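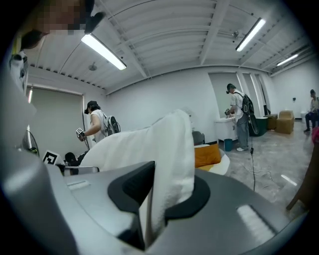 A white cloth, bunched, in the folding room. The blind on the window is down.

Frequently asked questions: white cloths and the folding room

Baluyot Linen supplies thick white cloths to kitchens, salons, clinics and workshops, and rents out the folding room on the Levitz Street side of the building. These are the questions we get most often by phone and at the counter. Last updated 7th August.

CLOTHS

What are the cloths made of?
Cotton. We stock two weights, regular and heavy. The heavy one is called Firberg on the order form and on your invoice. It holds more water and takes longer to dry. If you don't state a weight, we send regular.

What size are they?
Both weights are 18 inches square before the first wash. They shrink a little after that and then stay the same. We don't cut other sizes.

Why only white?
White can be washed hot and bleached, and stains show up, so we can pull a bad cloth before it goes back out. We carried a blue one for a while and dropped it last November. Customers who still have blue cloths can return them with their regular bag. They will be replaced with white.

Do the cloths arrive folded?
Folded cloths are the default. You can ask for them loose in the bag, and the price per cloth is lower. Loose cloths are clean and fully dry, but they will have creases. Most garages and print shops order loose. Restaurants almost always want them folded.

How are they folded?
In half, in half again, then in thirds, with the hem on the inside. A folded stack fits a standard shelf with the smooth edge facing out. If your shelves are narrow, tell us and we can do one more fold. That has to be noted on the account, not on a single order, or it will be missed.

Can I wash them myself between pickups?
Please don't. Home detergents and fabric softener leave a coating, and a coated cloth stops soaking up water. If you need more cloths before your next pickup, call and we will add a bag.

How should I store used cloths?
Let them dry before they go in the return bag. Hang them over a rail or the side of a sink. Wet cloths left bunched up in a closed bag will mildew, and mildew spots don't come out. We charge for those.

What if a cloth has oil or solvent on it?
Keep it separate. Oily cloths go in the metal can we supply, with the lid on, and never in the fabric return bag. Do not pile them up anywhere, including outdoors. They can heat up and catch fire without a spark. If you don't have a can, ask for one before your first order.

How many cloths can I order at once?
There is no minimum. For anything larger than a full cart, which holds 1,136 folded cloths, we need to set a delivery time with you first.

What happens to worn-out cloths?
They are cut down and sold by the pound as rags. Ask at the counter. We don't hold rags or take orders for them.

FOLDING ROOM

Can anyone rent the room?
Yes. It is used by groups that sort donated linen, by people packing for events, and by customers who want to fold their own loose cloths. You don't need a linen account.

What is the lighting like?
Fluorescent tubes on the ceiling. The light is good enough to see marks on white fabric. If you need to check colors, bring a daylight lamp. The tubes make some whites look yellow.

Can the blind be raised?
Yes, pull slowly and let it roll up by itself. Please put it back down before you leave. Sun on stacked cloth turns the top layer yellow over a few weeks.

Is the room heated?
There is one heater. The roof is a corrugated one with steel beams, so the room is slow to warm up in winter and noisy when it rains. Dress for it. If you would like the heater on before you arrive, call the day before.

Can I hang things from the beams or pipes?
No. That includes clotheslines, banners and extra lights. We have freestanding rails you can use at no charge.

Where do coats and backpacks go?
Hooks by the door. You can keep a bag with you if you prefer, but please don't set it on the folding surfaces. Zippers and buckles snag the hems.

Is food allowed?
Water in a closed bottle is fine. Coffee is not, and neither is anything with grease or sauce. There are seats outside the side door.

How do I book?
Through Tudeo, the booking page linked from our home page, or at the counter. Bookings are for a minimum of 2 hours. Setup and cleanup count as part of your time. If you run over, we bill the next full hour.

Can I cancel?
Up to 2 days ahead for a full refund. After that you can move the booking once, to any open slot in the same month.

What do I need to do before leaving?
Put folded cloths on the cart and loose ones in the white bin. Anything that has been on the floor goes in the wash bag, even if it looks clean. Lower the blind, switch off the lights and drop the key in the box.

CONTACT

Who do I call about a delivery?
Rommel Lacson handles routes and pickups. If a bag was missed, call before noon and it can usually be picked up the same day.

Who do I call about the room?
Duván Urrego. He also has the key if you find the box locked.

I was charged for cloths I returned. What now?
Write to Renato Pascual in accounts with the tag number from the bag. The tag is sewn inside the drawstring. Returns are checked against that number, and corrections appear on the next invoice. Without the tag number we can still look, but it takes longer.

Do you have a price list?
At the counter or by mail. Room rates are on Tudeo. The two are billed separately.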